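Home | Guides | Parts | Contact

Irell Home Laundry Guide
Section 12: Cleaning the Drain Filter and Door Seal

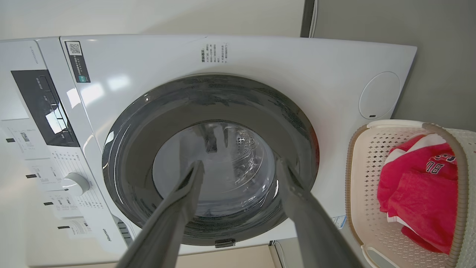

How often should I clean the drain filter?
Every 60 loads is a good habit for most homes. If you have a dog or a cat, or somebody who never empties their pockets, go ahead and do it twice as often.

I've put this section together for folks who have never opened the little flap at the bottom of their washer, and believe me, there are plenty of us! It's a friendly sort of job once you've done it the first time. Set aside a half hour, put on some music, and keep your own machine's booklet close by, as the flap and the hose differ from one model to the next.

What you'll need: a shallow pan, two old towels, a soft toothbrush, dish soap and a flashlight.

CAUTION: Unplug the washer before you begin. If your last load was a hot one, let the water inside cool all the way down.

1. Turn off both water taps and lay a towel along the front of the machine.

2. Open the flap. Some covers pop off with a fingernail and others want a coin in the slot, so try gently first.

3. Slide the pan under the drain hose, pull out the plug and let the water run. You may have to empty the pan a few times – put the plug back in between.

4. Turn the filter counterclockwise, slowly. A last cupful of water nearly always follows it out, and that's what the second towel is for.

5. Rinse the filter under warm water and brush away the lint. Shine your flashlight into the opening and pick out any coins, buttons or hairpins.

6. Screw the filter back in until it stops, push the hose plug home and close the flap.

7. Now for the door seal. Fold back the rubber lip and wipe all the way around with soapy water, paying extra attention to the bottom, where the gray sludge likes to gather.

8. Open the taps, plug the washer in and run a short rinse with no clothes. Check the floor in front of the flap while it runs.

Note: If you see a drip, stop the cycle, drain the machine again and reseat the filter. A bit of lint on the threads is the usual culprit.

Note: Please don't use bleach and vinegar together, on the seal or anywhere else in the house. The fumes are dangerous.

Written by Vasanthi Navaratnam. Last updated Oct 25, 2019.

257 shares | 12 comments

Contact us | © Irell | Back to top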